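Astley Reading Room Clears Its Back Office, One Desk at a Time

Nov 23, 2025

If you have walked past the old Astley Reading Room lately and wondered why the lights in the back were on so late, the answer is desks. The long-promised tidying of the back office is finally under way, and by the end of the month it should once again be a place where a person can sit down, write a letter or fill out a form, and get up again without moving somebody else's belongings first.

The office has been the town's catch-all for longer than most of us care to remember. When the front room was repainted in September, everything that had no other home went through the back door and stayed there. There were boxes of paperbacks, two coat racks, a punch bowl that three different families have claimed, and enough extension cords to reach the river and come back.

Mirjana Zupan, who moved to Astley from Gollel nine years ago and has had charge of the reading room for the last four of them, has been sorting through it in the evenings after closing. She started with the paper, which she calls the worst of it, and then went on to the furniture. So far 412 books have gone back to the front shelves, and another 598 have been boxed up for the winter sale.

"I kept finding things I was sure we had lost," she said over a cup of tea last week, with a good deal of dust on her sleeves. "I found the key to the piano. We haven't had the piano since before I came!"

The desks were the part she was most looking forward to. Her rule is a simple one, and it has been written on a card and taped inside the supply closet: a keyboard, a mouse, and whatever you are working on today. Everything else goes in a drawer, on a shelf or home with you at the end of the afternoon. The white desks have kept to it nicely, and they look a good deal bigger for it.

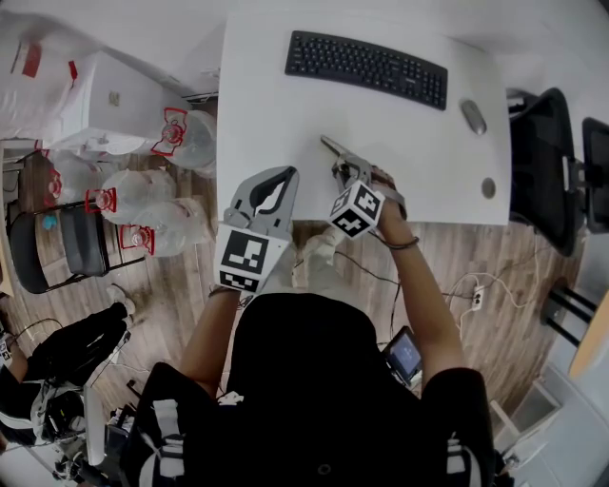 A white desk in the back office, with the keyboard and mouse at the far edge and water jugs on the wood floor alongside.

The floor is another matter, and Mirjana is the first to say so. The clear jugs with the red handles and caps are still looking for a proper place to live, and so are the folding chairs, which tend to wander off toward whichever corner has the best conversation going. A low rack for the jugs has been ordered from Janjua, the hardware store on Mill Street, and it should arrive in time for the first week of opening. Until then she asks that everyone watch their step and please not stack anything more beside the white cabinet.

She would also like people to take a good look around for anything they may have left behind. The lost-and-found shelf by the front counter has filled up quickly, with gloves and scarves mostly, along with a very nice umbrella with a carved handle and one recipe for plum dumplings, handwritten, that several of us have already copied out. Items will be kept until the winter sale and then put out on the tables with everything else, so do come by soon if something sounds familiar.

The sale itself will run over two afternoons, the 29 and 30 of the month, in the front room. Most paperbacks will be priced at a dollar, children's books at fifty cents, and there will be coffee and a few baked things for anyone who wants to linger (lingering is very much encouraged). The money goes toward new lamps for the back office, where the overhead light has always been a little hard on the eyes once the sun goes down.

Once the rack is in and the last boxes are out, the back office will be open whenever the front room is. Desks can be used for up to two hours at a time, and longer if it is a quiet day and no one is waiting. There is no need to sign up ahead, although a word at the counter on your way in is always appreciated.

Donations of books are on hold until after the sale. Sturdy empty boxes, on the other hand, are very welcome, and can be left just inside the side door at any time during opening hours.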